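Besuchsbericht: Betriebsbesichtigung bei der Autovermietung Flikel, Standort Nedthorpe

Am 13. März 2018 besuchte eine Delegation des Arbeitskreises Reise und Mobilität die Vermietstation der Firma Flikel in Nedthorpe. Der Besuch ging auf eine Einladung der Stationsleitung zurück und diente dem fachlichen Austausch über Schlüsselverwaltung, Fahrzeugübergabe und die Betreuung von Kunden, die außerhalb der Öffnungszeiten eintreffen. Die Delegation bestand aus vier Mitgliedern des Arbeitskreises. Durch den Betrieb führte Jennylyn Marquez, die Leiterin der Station.

Zum Zeitpunkt des Besuchs waren der Station 1144 Fahrzeuge zugeordnet, die sich auf das Hauptgelände und eine Ausweichfläche jenseits der Zufahrtsstraße verteilen. Nach Angaben des Unternehmens entfällt der größere Teil der Anmietungen auf Urlaubsreisende, deren Aufenthalt eine bis zwei Wochen dauert. Geschäftsreisende nutzen die Station überwiegend zu Wochenbeginn und geben die Fahrzeuge meist innerhalb von zwei Tagen zurück. 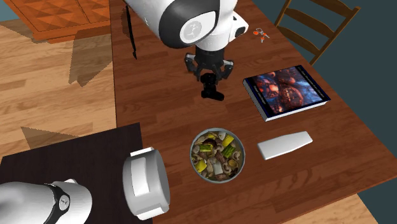

Bildnachweis: Flikel, Standort Nedthorpe

Der Rundgang begann im Schlüsselraum. Jedes Fahrzeug wird dort unter einer vierstelligen Nummer geführt, Erst- und Zweitschlüssel hängen in getrennten Schränken. Bis vor zwei Jahren wurden beide Schlüssel gemeinsam ausgehändigt. Diese Praxis wurde aufgegeben, nachdem sich Verluste gehäuft hatten und die Ersatzbeschaffung bei einzelnen Modellen mehrere Wochen in Anspruch nahm. Kunden mit einem zweiten eingetragenen Fahrer können den Zweitschlüssel weiterhin auf Antrag erhalten - die Ausgabe wird im Mietvertrag gesondert vermerkt und bei der Rückgabe quittiert.

Für die Verwaltung setzt die Station das Programm Lastero ein. Es erfasst Reservierung, Übergabeprotokoll, Tankstand und Vorschäden in einem Vorgang. Frau Marquez führte eine vollständige Übergabe am Schalter vor, von der Prüfung des Führerscheins bis zur Unterschrift. Die Delegation nahm mit Interesse zur Kenntnis, dass Vorschäden nicht mehr auf einer Fahrzeugskizze angekreuzt, sondern als kurze Texteinträge mit Lageangabe festgehalten werden. Auf Rückfrage wurde eingeräumt, dass die Eingabe bei stark beanspruchten Fahrzeugen Zeit kostet. An Tagen mit hohem Andrang wird daher eine zusätzliche Kraft auf dem Hof eingesetzt.

Im Anschluss wurde die Rückgabespur besichtigt. Sie fasst bis zu 46 Fahrzeuge, bevor auf die Ausweichfläche umgeleitet werden muss. Die Beschilderung war aus Sicht der Delegation von der Hauptstraße her gut erkennbar, aus Richtung des Bahnhofs hingegen erst spät. Die Stationsleitung teilte mit, dass ein weiteres Hinweisschild beantragt sei und im April aufgestellt werden solle.

Breiten Raum nahm die Behandlung von Fundsachen ein. Gegenstände aus zurückgegebenen Fahrzeugen werden mit Kennzeichen und Datum versehen und 100 Tage verwahrt. Am häufigsten bleiben Sonnenbrillen, Ladekabel und Parkausweise zurück, in den Ferienwochen auch Kindersitze. Ein Versand an die Heimatanschrift erfolgt auf Kosten des Kunden. Bei Wertgegenständen und Ausweisdokumenten nimmt die Station von sich aus Kontakt auf.

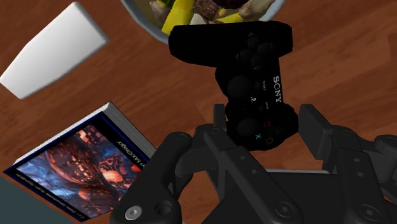

Außerhalb der Öffnungszeiten stehen Schließfächer neben dem Haupteingang zur Verfügung. Der Kunde erhält den Code nach Abschluss der Vorabprüfung auf sein Mobiltelefon. Kritisch angemerkt wurde, dass Reisende ohne örtlichen Mobilfunkempfang derzeit auf den telefonischen Notdienst angewiesen sind, dessen Nummer am Eingang in kleiner Schrift aushängt. Die Delegation regte an, den Code zusätzlich mit der Buchungsbestätigung zu übermitteln. Frau Marquez sagte zu, den Vorschlag an die Zentrale weiterzuleiten, wies jedoch auf Bedenken der Versicherungsabteilung hin.

Erörtert wurde ferner die Einwegmiete nach Tomar, wo Flikel eine kleinere Station unterhält. Die Nachfrage ist im Sommer einseitig, sodass ein Teil der Fahrzeuge durch eigenes Personal zurückgeführt werden muss. Der Zuschlag für Einwegmieten wird nach Auskunft der Leitung künftig bereits in der ersten Preisanzeige ausgewiesen. Der Arbeitskreis begrüßt diese Änderung ausdrücklich.

Zum Abschluss fand im Besprechungsraum eine Aussprache statt, in der vor allem Fragen der Kautionshöhe und der Tankregelung behandelt wurden. Die Unterlagen zur Tankregelung liegen dem Arbeitskreis in Kopie vor und können bei der Geschäftsstelle eingesehen werden. Ein Gegenbesuch der Stationsleitung wurde vereinbart, der Termin wird den Mitgliedern schriftlich mitgeteilt.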